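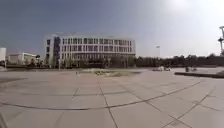
Saturday, Desar navigation kit, second day out

Up and running by mid-morning, and I'm really pleased with this thing! Mounting plate bolted straight on to our old base, one cable for power, one for data, and the Zurkeck driver found it first go. 795 for the kit with the fisheye unit included, which seems fair for what you get (the Watilent one wanted its own computer as well).

First run was 302 m on a plain out-and-back, 0.3 m/s to start with and then a bit braver. Heading held nicely. Big paved areas are hard on these kits – few close features, lots of slabs that look the same – so I had the far-feature weighting turned right up and let it lean on buildings and treelines. Glare on the right-hand side is the thing to watch. Auto exposure gives the sky away completely and the tracker drops points there.

Second job was the obstacle layer, with rubble spread over the slabs.
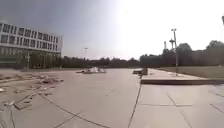
Petrauskas wrote back that the height threshold ships far too high for flat pieces and that we should halve it before judging anything, then clear the saved map. Fair enough, and easily done from the settings page.

Also want to try the lane marking option, still marked beta. It takes painted lines as a weak hint for heading.

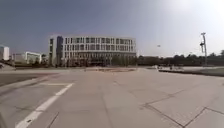

Log buffer is set to 1000 frames, so keep runs short or dump to disk as you go. I lost the start of one by forgetting. Spare battery is on charge, 300 g lighter than the old one – lovely.

To do: halve threshold, lock exposure, ask Desar about a lens hood.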